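Cullorport Small Press Cooperative
Progress report to the Wimley Fund
June 23, 2021

Project: Plillurska, a shared-world anthology of horror and dark fantasy

This report covers the work done since our last update. The grant is paying for editing, cover art, layout and the first print run.

Submissions

The call closed at the end of May. We received 152 stories, of which 122 met the guidelines on length and setting. The others were returned with a short note. First readers have finished with the whole pile and the editors have picked 17 stories. Contracts have gone out to every author and all but two are signed. Authors are being paid on signature, as set out in the application.

Editing

Structural edits are done on nine stories. The longest piece, a novella about a drowned lighthouse town, needed more work than we had budgeted for. Its middle section contradicted the map and two of the other stories, and the author is rewriting it now. Copy editing will start once that draft is in. Spelling will be Canadian throughout, including in stories by authors from elsewhere.

Cover and layout

The cover artist sent three rough sketches and we chose the one with the ferry. The colour proof came back too dark and the title was hard to read at thumbnail size, so a second proof has been ordered. Interior layout is set up as a template, with running heads and scene breaks agreed.

Printing

Zürcher has quoted for 400 paperback copies. The price is within the budget line, but paper stock is slow to arrive and they can't hold a press date until we send final files. The ebook will be made in-house from the same files.

Changes to the plan

We would like to move the launch reading online and put the room hire money toward the extra editing. The total would stay the same. Please let us know if this needs a formal request.

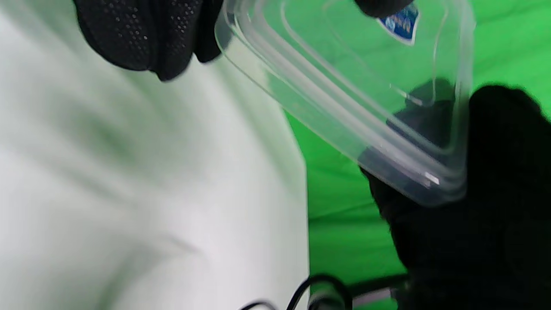

The next report will include the signed contracts list, the revised schedule and receipts for the cover work.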